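Category: Community Noticeboard / Paid Studies & Casual Work

Kitchen participants wanted for the Moon grip safety study, Nestdale

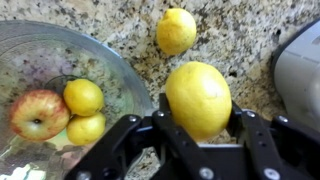
We lost a good deal of sleep over our grip release fault this winter, and we'd very much like your help in making sure we have really understood it. Moon is our kitchen helper arm, built at Umix over the past few years for people who find lifting, reaching and gripping hard going, and back in May it did something it should never do. It was asked to put down a piece of fruit, got the stop command halfway through, and kept closing its fingers instead of holding still. Fruit is most of what we practise with, and a big lemon is a fair test of the hand: the peel is dimpled, the body is oval, and the two fingers are flat plates, so the whole job depends on how hard they press and whether they let go when told. On the day in question it was a ripe pear, which came off second best. The person at the bench wasn't hurt (her hand was well clear, thank goodness), but the next thing between those fingers might have been a thumb, and we stopped all sessions with the public that same afternoon.

We've since gone right through the control software and found what we believe was the trouble. When a stop arrived at the same moment as a grip adjustment, the adjustment could be carried out first and the stop left waiting its turn. The delay we measured on the bench was 703 milliseconds, and that's a long time if it's your finger. The stop now goes straight to the hand motor by its own wiring and doesn't queue behind anything. We have also put a hard limit on closing force, fitted a second stop button on the participant's side of the bench, and run over 3000 releases with our own staff, without a repeat of the fault.

So why do we need you? Our staff know the arm far too well, that's the trouble! They stand where they ought to stand, they press the button with a firm and practised hand, and they never ask it to stop and then change their minds. Real people in real kitchens do all of that and more, quite rightly, and it was an ordinary bit of hesitation at the bench that showed up the fault in the first place. We would like to see the new arrangement used by people of all sorts before we even think about putting an arm into somebody's home again.

What you'd be doing

You would come to our test kitchen in Nestdale for a single session of 60 minutes. After a cuppa and a proper safety talk, you'll sit or stand at the bench (whichever suits you) and ask Moon to pick up, move and put down various bits and pieces, mostly apples, lemons and the odd capsicum. Every so often a light will come on and we'll ask you to stop the arm however feels natural, by pressing a button or by calling out. Then we'll have a chat about how it felt, whether it stopped when you expected, and anything that made you nervous. Please do be frank with us. If you didn't like it, we want to hear that as much as anything else, and it won't affect your payment one bit.

You won't be asked to put your hand in the gripper or anywhere near it. One of our staff will be beside you the whole time with their own stop switch, and there's a marked line on the bench that your hands stay behind while the arm is powered.

Who we're after

Adults 18 and over, from anywhere you can comfortably travel from. We'd especially love to hear from people with arthritis, tremor or reduced grip strength, from left-handers, from people who use a wheelchair or walking frame, and from anyone who has never been near a robot in their life and isn't at all sure they want to be. Family carers are very welcome too. You needn't be any kind of cook.

We're sorry to say we can't take people with a pacemaker or other implanted device this time, nor anyone who took part in the May sessions, as we need fresh eyes. If you were one of those participants and haven't yet had our letter explaining the fault, please get in touch anyway and we'll send you another copy.

Payment and getting here

We pay $325 for the session, by bank transfer within the week, and you keep it in full if you decide to stop partway through. You can do that at any time without giving a reason. There's step-free entry from the car park, an accessible toilet, and a quiet room if you'd like a breather. The bus from the shopping centre stops across the road. Bring a support person if you like, and we'll find them a comfy chair.

Sessions are recorded on video with your consent, looking at the bench and your hands. Ellov, the independent safety assessor reviewing our repair, will see the recordings and your comments with your name removed. Their findings will be sent to every participant in plain English, favourable or otherwise.

How to put your name down

Ring the Umix front desk during business hours or drop in and ask for a Moon study form. Tell us a little about yourself, which times of day suit, and anything we should know to make you comfortable. Applications close Sunday, August 22, 2021, and we'll reply to everybody, including those we can't fit in.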